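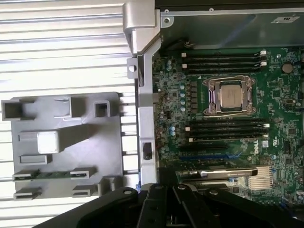
Lesezeit: 2 Minuten

Grakodero 2 im Labortest: Restkorrektur für Steckvorgänge am offenen Rechner

Grakodero ist ein Softwarepaket zum Anlernen kontaktreicher Montageschritte. Version 1 lernte die vollständige Bewegung aus Demonstrationen. Version 2 trennt die Aufgabe: Eine klassische Bahnplanung führt den Greifer bis kurz vor den Kontakt, ein gelerntes Modell korrigiert danach nur noch Versatz und Verkippung. Geprüft haben wir das Paket am Einsetzen von Speicherriegeln in ein Dell-Board, eingebaut im liegenden Towergehäuse. Der Aufbau arbeitet mit zwei Armen von Universal Robots und einer Kamera am Handgelenk. Aufnahme und Synchronisation der Demonstrationen liefen über Skinus, das wir bereits in anderen Projekten einsetzen.

Installation und Einrichtung

Die Installation verläuft ohne Besonderheiten, sofern die Treiberversion der Kamera zur mitgelieferten Konfiguration passt. Bei uns passte sie nicht. Die Fehlermeldung verweist auf eine fehlende Kalibrierdatei, die Ursache liegt im Bildformat. Im Handbuch steht dazu nichts, im Änderungsprotokoll eine Zeile.

Die Hand-Auge-Kalibrierung ist gegenüber der Vorversion deutlich verbessert. Der Assistent bricht bei schlecht verteilten Posen ab und nennt die fehlenden Winkelbereiche. Die Werkzeuglast muss weiterhin von Hand eingetragen werden. Ein falscher Wert fällt erst beim Kontakt auf, dann als scheinbare Seitenkraft, die das Modell mitlernt.

Datenbasis

Ildikó Kozma hat die Demonstrationen aufgenommen, nach Aussortieren blieben 1579 verwertbare Steckvorgänge. Aussortiert wurde vor allem bei verdeckter Sicht auf die Steckplatzkante. Grakodero markiert solche Sequenzen inzwischen selbst, allerdings zu großzügig: Reflexionen auf blankem Metall werden regelmäßig als Verdeckung gewertet. Die Schwelle lässt sich nur global setzen. Eine Einstellung je Bildregion wäre bei Gehäusen mit viel Blech angebracht.

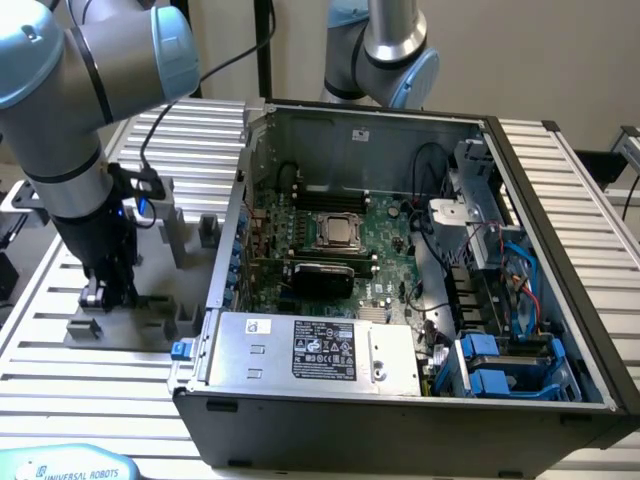 Das Training der Restkorrektur ist kurz. Nach 2000 Schritten änderte sich die Erfolgsquote auf unseren Validierungsdaten nicht mehr nennenswert, längere Läufe verschlechterten das Verhalten bei schräg gegriffenen Riegeln. Der voreingestellte Abbruch greift zu spät. Wir haben ihn überschrieben und den Zwischenstand mit dem geringsten Kontaktfehler verwendet.

Verhalten am Steckplatz

Bei sauber gegriffenem Modul arbeitet das Verfahren zuverlässig. Die Suchbewegung am Steckplatz ist klein, die Kraftspitzen liegen sichtbar unter denen der Vorversion, und die Kodierkerbe wird ohne nachträgliches Drehen gefunden. Fehlversuche entstehen fast immer durch Verrutschen im Greifer beim letzten Druck. Das Modell erkennt den Schlupf, kann ihn aber mit der verfügbaren Korrektur nicht ausgleichen und drückt bis zur Kraftgrenze weiter. Ein erneutes Greifen muss außerhalb von Grakodero programmiert werden.

Schwächer ist die Übertragung auf andere Lagen. Wird das Gehäuse verschoben, genügt eine neue Grobmessung. Wird es gedreht, sinkt die Erfolgsquote merklich. Orsolya Borbély führt das auf die Beleuchtung zurück und hat mit diffusem Licht nachgemessen, wodurch sich ein Teil des Abfalls beheben ließ. Den übrigen Teil schreiben wir der einseitigen Datenbasis zu. Ein Test mit gezielt gedrehten Demonstrationen steht noch aus.

Vergleich

Als Referenz diente die Spiralsuche aus Gurkitz, ein rein kraftgeregeltes Verfahren ohne Lernanteil. Sie benötigt keine Daten und ist in einem Vormittag eingerichtet. Bei geringem Versatz erreicht sie dieselbe Erfolgsquote, braucht je Steckvorgang aber länger und belastet die Kontakte stärker. Bei Verkippung scheitert sie meist. Wer starre Aufnahmen und enge Toleranzen hat, kommt mit Gurkitz aus.

Bewertung

Positiv: geringe Kontaktkräfte, kurzes Training, brauchbare Kalibrierhilfe, nachvollziehbare Protokolle je Versuch.

Negativ: keine Behandlung von Schlupf, globale Verdeckungsschwelle, lückenhafte Dokumentation der Kamerakonfiguration, empfindlich gegen gedrehte Werkstücke.

Für Labore mit vorhandener Aufnahmekette ist der Umstieg auf Version 2 zu empfehlen. Alte Datensätze lassen sich einlesen, sofern Kraftdaten enthalten sind. Für den Produktionseinsatz fehlt eine Fehlerbehandlung. Die Anbindung an Zaidi haben wir nicht geprüft, die Schnittstelle ist im Paket noch als experimentell gekennzeichnet.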